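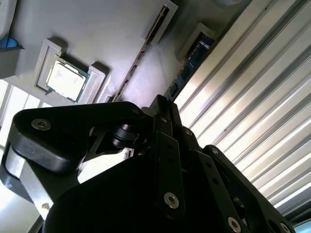
Processor in its holder, slot holder to the right.

Thermal paste: replace on a schedule or leave it?

ewanlaing
Office desktops, mixed ages, 200 units. Our supplier Budonel recommends new paste every 2000 hours of use. Seems short to me. What interval do you run?

s_crichton
No interval. I log idle and load temps each May and repaste only if load has drifted 8 degrees or more from the first reading. Most never do.

pinheiro_nour
Disagree. Drift logging assumes the same room temp and fan curve every year. We repaste at four years regardless.

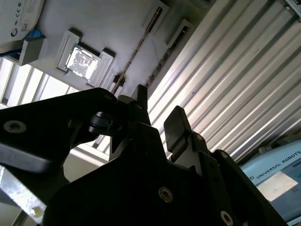
It takes ten minutes per machine and the heatsink gets cleaned in the same visit.

s_crichton
You can correct for room temp. Subtract it. And each removal is another chance to bend a pin or pull the chip out with the cooler.

florap
Run it under load first so the paste softens, then twist, don't lift. Lay the tower flat before the cooler comes off.

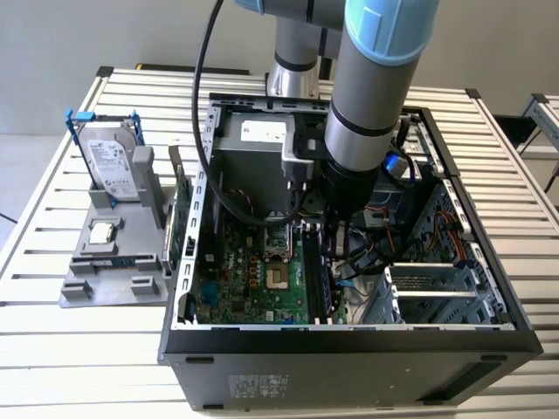
Tower on its side, panel off, CPU socket empty.

pinheiro_nour
Agreed on the twist. Still not convinced by subtracting ambient when the fans ramp in steps.

s_crichton
Then fix the fan speed for the test.

ewanlaing
Will try fixed fans on one floor and skip the 2000 hour rule.

Recent threads
Kunton K2 cooler mounting torque
Dust filters: foam or mesh
Trovevel fan hub not reporting RPM
Isopropyl strength for paste removal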